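Search this site Go

Print this page | E-mail this page

Gripper closes too early, reports "object held" with nothing in it
Posted in May by Jytte Frandsen, Vilville

Hello all. I have a small arm on a table, with a Plukico two-finger gripper and a camera at the wrist. The work is simple: pick up things from the table and put them on a plate or in a basket. It ran well for a long time. Now it has a fault which I can not explain.

The arm goes down, the fingers close in the air a little above the object, and the controller says "object held". Then it travels to the drop place with nothing and opens. There is no error. In the log I only see code 2922, and the manual calls this one "grip confirmed". It happens mostly with small light things, like the toy strawberry. With the ketchup bottle it is more seldom, but yesterday it closed on the cap only and the bottle fell on its side when the arm lifted. This is what made me worry.

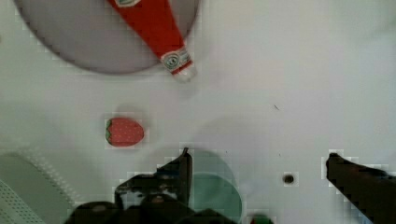 View from the wrist camera, with the bottle on the plate and the strawberry on the table.

I have already changed the finger pads and made the home position again. The grip force is set to 5 and the closing timeout is 900 ms. The firmware is 2583. Does somebody know where the "held" signal comes from, if there is nothing between the fingers? I do not want to increase the force before I understand it.

Dunmore

You are right to leave the force alone. On this gripper the "held" signal does not come from a touch sensor. It comes from the motor current: when the current rises and the fingers stop before the fully closed position, the controller believes there is an object. So anything that makes the fingers heavy to move will give you the same message.

Please try this. Switch off the arm and press the stop button, then move the fingers by hand over the whole travel. If you feel one place where they go hard, you have dirt in the guide or a cable which pulls. In my case it was the camera cable. It was tied too short, and when the wrist turned it was pressed against one finger — only in the low positions, so at home everything looked good.

Also do the zero of the fingers again. The home of the arm is a different thing, and new pads are often not the same thickness as the old ones.

Flavimness

mine did this also, i put the force to maximum and it was ok after

Dunmore

I would not do that. With more force you can hide the friction for some weeks, but the fingers will also close harder on a hand. Find the hard place first.

Jytte Frandsen

Thank you, Dunmore. I moved the fingers by hand with the power off, and there is a hard place near the middle. The cable is free, so I think it is the guide. I will open the cover tomorrow and clean it — until then the arm stays off.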